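Floor care equipment: where the budget stands

The request for two floor-cleaning robots goes into next year's equipment plan, with a smaller figure than the one circulated in March. Yetunde Bashir and Tianyou Qiu reworked it after visiting the Rurnden and Rolholm residences, and the revised version is open for comment until Wednesday, July 15, 2026.

The main change is in what we expect the machines to do. The March draft assumed a robot in each of our 26 furnished units on a rotating schedule, with staff hours cut to match. The new draft puts one machine at each residence for the corridors and shared lounges only. Units stay with the cleaning staff, and their hours are left as they are for the first year.

Two quotes came in. Biltora offers purchase with a service contract, and Kaneko offers a three-year lease with pads, brushes and batteries included. The purchase price is lower over the full life of the machine, but the lease spreads the cost and lets us hand the equipment back if it doesn't suit the buildings. Tianyou's recommendation is to lease. Bohumila Ďurica in purchasing would like a second look at the battery terms before anything is signed, and she has asked both suppliers for replacement prices in writing.

A few costs were missing from the first draft and have been added. Each residence needs a charging spot with an outlet that isn't shared with the laundry machines. The threshold strips at Rolholm will have to be lowered in 10 places. There is also a line for staff training, paid time, at both sites.

Spot cleaning was taken out of the robot estimate altogether. Spills near sofas and furniture legs are hand work, and the budget for microfiber cloths and cleaner stays at its current level. 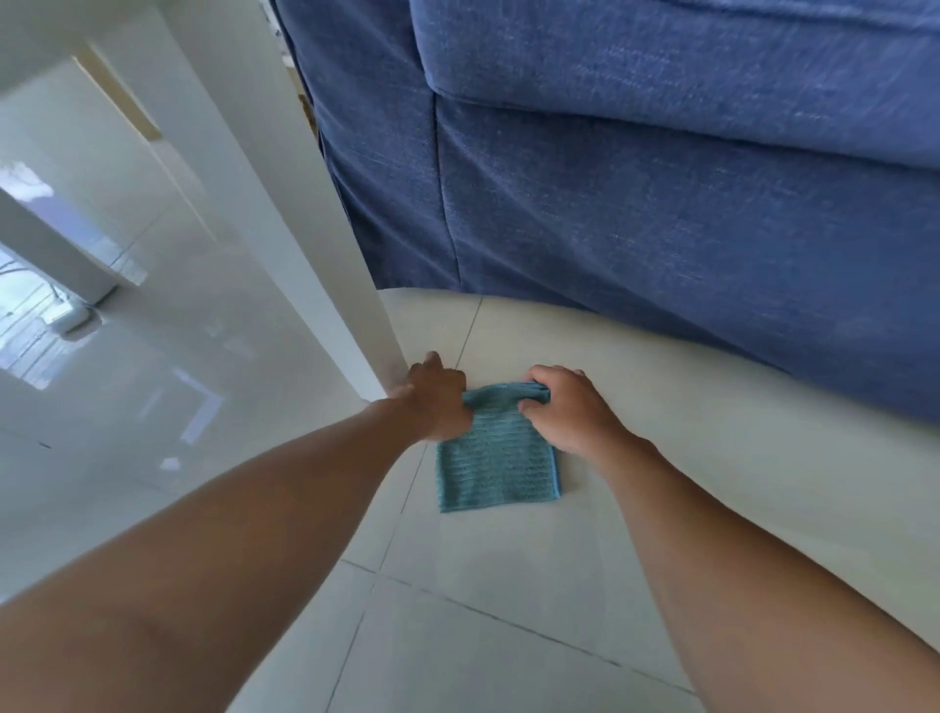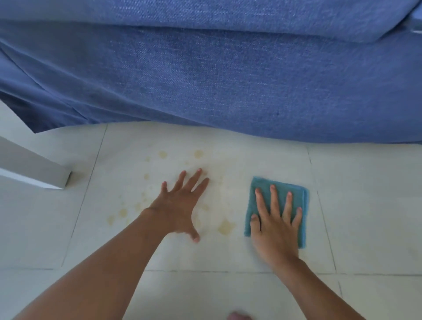

Yetunde also asked that furniture clearance be written into the next seating order. Several of the sofas we own sit so close to the floor that no machine on either quote will go under them, and moving them for every clean takes two people. New sofas would need to be raised on legs or light enough for one person to shift. That won't change anything this year, but the seating order is due for renewal before the lease would run out.

Rhydian Yorath will keep a log of machine hours, call-outs and staff time at both residences once the equipment is in. The log will be used to decide whether a third machine is worth asking for.

Comments on the draft go to Bohumila in purchasing. Please say which residence you work at and, if it's about a particular corridor or lounge, which one.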